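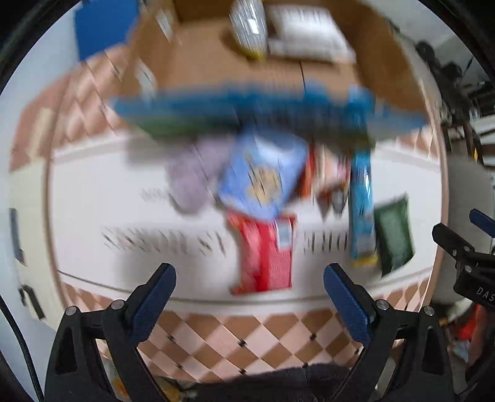 Comment count on public page doesn't match intake – district map ordinance

Status: Resolved, one follow-up open
Priority: High (hearing record closes this month)
Product: Kaltirari comment portal
Reported by: Elden county clerk's office
Assigned: Morais hosting support

Original report

Intake shows 3,095 written comments on the new district map ordinance. Public page shows fewer. Difference is more than 70, changes a little depending on when you load it. We have had two calls from residents who got a confirmation email and can't find their comment on the page. One of them is a former council candidate and is not going to let it go.

Council gets the printed binder before the hearing. Binder is built from the public page, not from intake, so whatever is missing there is missing for council too. Please treat as urgent. The charter says every comment received before the deadline goes in the record, no exceptions for length or tone or anything else.

What we already tried:
Different browser. Same.
Logged out and back in. Same.
Sorted by date instead of by name. Same total, but one comment showed up that wasn't there before. No idea.
Rebuilt the page from the admin menu. Got a green check mark, nothing changed.

Support, first reply

Got it. Few quick ones before I dig:
1. Are the missing comments from the web form, email or paper?
2. Anybody change moderation settings after the comment period opened?
3. Can you send the reference numbers for the two callers? Numbers only, no names or addresses in the ticket please.

Don't rebuild again for now. It queues a fresh copy each time and if the queue is the problem that makes it worse.

Clerk's office

1. One caller used the web form. Other one emailed, we forwarded it to the intake address like always.
2. Yes. Profanity filter was turned on partway through, somebody on the council side asked for it. Was told it only flags, doesn't hide.
3. Sent by secure message.

Also noticed – comments in favor and against both seem to be missing, so at least its not lopsided. Somebody will ask. Would like that in writing if you can confirm it.

Support, 10:40 a.m.

Looked at both reference numbers. Both in the database, both marked received, both marked public. Neither one in the published list. So nothing is lost. It's the publishing step.

Filter: correct that it only flags. Neither of the two was flagged. Ruling the filter out for those, checking the rest.

Can't confirm the for/against split, the portal doesn't store a position on this ordinance, only free text. You'd have to read them.

Support, 1:15 p.m.

Found most of it. The published list merges duplicates. Rule is same street address plus same first line. A lot of people used the sample letter from the Plorach neighborhood association, which starts with the same sentence every time. So if two people in one household both sent it, the second gets folded into the first. Also hits the senior apartments on the east side, where everybody has the same street number and the unit goes in a separate box the rule doesn't look at.

That's why the sort order mattered. Whichever comment comes first wins, the other drops off.

Merge rule is on by default. It was meant for people hitting Submit twice. Turned it off for Elden on the test copy, waiting for the list to rebuild. Don't touch the live one yet please.

Clerk's office

OK that makes sense and is also bad. Those are separate people. Sample letters count the same as any other letter under our rules. Was this on for the zoning ordinance last time?? If so I have to tell the county attorney.

Also binder goes to the printer at 4. Can push it to tomorow morning but not later than that.

Support

Checked. The zoning comments were collected on the old version, before the merge rule existed. That record is fine. I'll put it in a separate note so you can forward it without the rest of this thread.

Please do push the printer. Would rather not print twice.

Support, 3:50 p.m.

Test copy rebuilt. Now only 11 short. Went through them one at a time:

5 were withdrawn by the person who sent them, using the link in the confirmation email. Intake still counts them, public page doesn't. Working as designed, but your call whether a withdrawn comment stays in the record. Not a software question.

The others came by email with the comment as an attachment and nothing in the body. Publisher skips anything with an empty body. One of your two callers is in this group. Paste the text in by hand or put "see attached" in the body field, either one works. They'll show up on the next rebuild.

Clerk's office

Attorney says withdrawn ones stay out, but we list the reference numbers on a cover sheet. Fine. Doing the attached ones now by hand.

One is a scan of a handwritten letter, kind of sideways. Putting "see attached" on that one.

Support

Good. Merge rule now off on live. Rebuild started. Give it a bit, the page will look empty for a few minutes, don't panic if somebody calls.

Clerk's office, next morning

Public page plus withdrawn equals intake. Checked it twice. Both callers can see their comments, I called them back. Binder is at the printer.

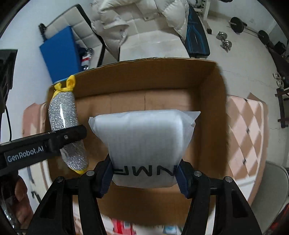 Steps if this comes up again

1. Compare intake total to public total. Do it every day during the comment period, not at the end.
2. If they differ, sort the public list two different ways. If different comments appear, it's the merge rule.
3. Settings, then Publishing, then Duplicates. Should be Off for anything under the charter record rule.
4. Run the empty body report. Fill in text or "see attached".
5. Run the withdrawn report. Numbers go on the cover sheet.
6. One rebuild. Wait for it to finish. Then compare again.
7. Only then export the binder.

Follow-up, still open

Asked the Kaltirari developers to make the merge rule look at the unit number, and to ask before turning it on for a new comment period. Request is logged, no date yet. Until then it has to be switched off by hand each time a new ordinance gets opened, and the setting does NOT carry over from the last one. Checked that on the test copy, it came back on.

Also asked for the green check mark to show up only when the rebuild is finished. Right now it means the rebuild was queued. Confused both of us.

Clerk's office: please keep this open until the unit number thing is done. Library bond comments open in November and we'll be using the same form. Adding the duplicates setting to our opening checklist in the mean time.

Support: will do. Lowering priority to normal, leaving it assigned to me.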